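Iron supplements and coffee – how far apart?

Started by gbisht

gbisht
Posted 11th September
My ferritin came back low in March and my doctor put me on a daily iron tablet. The leaflet says to avoid tea and coffee "near" the dose, with no hours given. I get up early and have coffee straight away. How long do you all leave between them?

cyril_sugden
I take mine at bedtime and forget about it. Two hours after dinner, glass of water, done. My levels came up fine.

bokix
Bedtime didn't work for me. Heartburn every night until I quit. I take it mid-morning now, 2 hours after coffee, with half an orange.

The orange is the part I'd keep. Vitamin C helps with the absorption, and it settles the taste too. 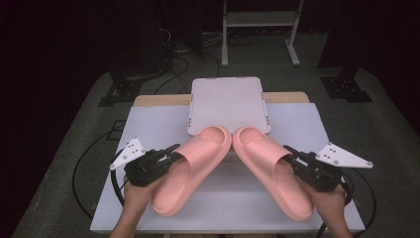

I also moved my yogurt to the afternoon, as calcium gets in the way the same as coffee does. I wouldn't bother with a separate vitamin C pill if you eat fruit.

MajaB
Not sure about the orange. My pharmacist said the vitamin C effect is small in people who already eat normally. She was much more concerned about the coffee. She told me one hour before or 2 hours after.

cyril_sugden
Mine said the same about the coffee. Never mentioned fruit.

bokix
Small isn't nothing. I'm vegetarian, so most of my iron is from lentils and greens, and I'll take what I can get.

MajaB
Fair enough for meals. I was talking about tablets.

gbisht
Thanks. I'm not vegetarian, but I eat very little red meat. Has anyone been told to take it every other day? A coworker was, and I don't want to change it on my own.

B_Wysocka
Yes, I was switched to alternate days after 3 weeks of constipation. Much easier on the stomach. Call and ask before you change anything though – it depends on how low you were.

gbisht
Will call tomorrow. For now I'm moving it to 11 and keeping my coffee at 6.

bokix
That's plenty of gap.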